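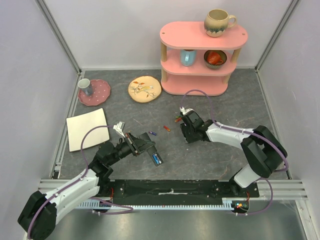

One of the people we interviewed in Leven told us that she had never once thought about where her cups went until she moved into a flat with a single cupboard, and that within a month she could have talked about nothing else. Several others said much the same, and their remarks shaped the way this part of the study was set up.

3.2 Mixed tableware and the small tiered shelf

Figure 3. Mixed tableware and a three-tier pink shelf with rounded ends. Mugs and a bowl stand on the two upper tiers, with the lowest tier empty. Plates of differing shape and three small loose items are on the surface around it.

Most earlier work on household storage treats tableware as a matching set: plates of one diameter, cups that nest, bowls that stack. Our visits to kitchens in Leven and Karnon gave us a much livelier picture. People keep the mug they were given, the plate that outlived its set, the bowl bought on holiday (and the holiday bowl is nearly always the wrong size for everything!). We therefore chose to study mixed collections, and we think they are far more interesting to put away.

The plates in Figure 3 show the sort of variety we mean. One has a scalloped edge with white polka dots, one is round and painted with a bird among branches, and one is square and plain white. A scalloped plate and a square plate can be stacked, but the pile shifts when it is lifted from one side, and our participants knew this from experience. Of the 20 households that kept a written record for us, those with mixed plates built shorter piles and more of them. They also left plates lying singly far more often, with a small cup or dish set down on top.

That habit of setting one thing on another deserves more attention than it gets. In the figure a small grey-and-white cup rests on the dotted plate, and a red-orange cup lies on its side in a patterned bowl on the middle tier. We call the first arrangement resting and the second nesting, following the terms in the Kostiuk scheme (Section 2). Resting is quick and easily undone. Nesting saves more room, but a cup that does not fit the bowl ends up tilted, and the two pieces then have to be lifted apart before either can be used. We found it a real pleasure to see how firmly people held views on this. Some would never put a cup inside a bowl, and others filled every hollow they owned.

The shelf itself is of a kind often sold for bathrooms or plants, and we came across such shelves in kitchens again and again. Three things about it matter for our purposes. The tiers have rounded ends, so the useful area is smaller than the overall length suggests. The legs pass close to where a handle would like to be, and a mug has to be turned before it will sit well. Finally, the bottom tier lies flush with the surface beneath it. In the diaries this lowest tier was the last to be filled in most homes, even where plates were lying loose close by. People said it felt like "the floor" and not like a shelf at all, a remark we enjoyed so much that it became the working title of this section.

Mugs went up first. Heavy, round-bellied mugs were given the top tier in many of the diaries, often on their own, and lighter ones were placed below. We had expected the opposite on grounds of stability. When we asked, the usual answer was that the favourite mug should be the easiest to reach - weight did not come into it.

We also kept the small things that are not tableware. Batteries turn up beside crockery in a great many kitchens, and in Figure 3 there is a blue-and-purple one and an orange-red one on the open surface. Under the Fondine rules, which we use for scoring throughout, such items count as strays and are left out of the storage total, though they still take up space and have to be moved before a plate can be slid across. We recorded them separately. Over the full diary period this gave us 4000 entries, of which the strays make up a lively and rather neglected part, and we return to them in Section 5.

For each arrangement we noted the tier used, whether the piece was resting or nesting, and the direction of any handle. Entries made within 2 minutes of each other were treated as a single act of putting away. The full list of 40 codes is given in Appendix B.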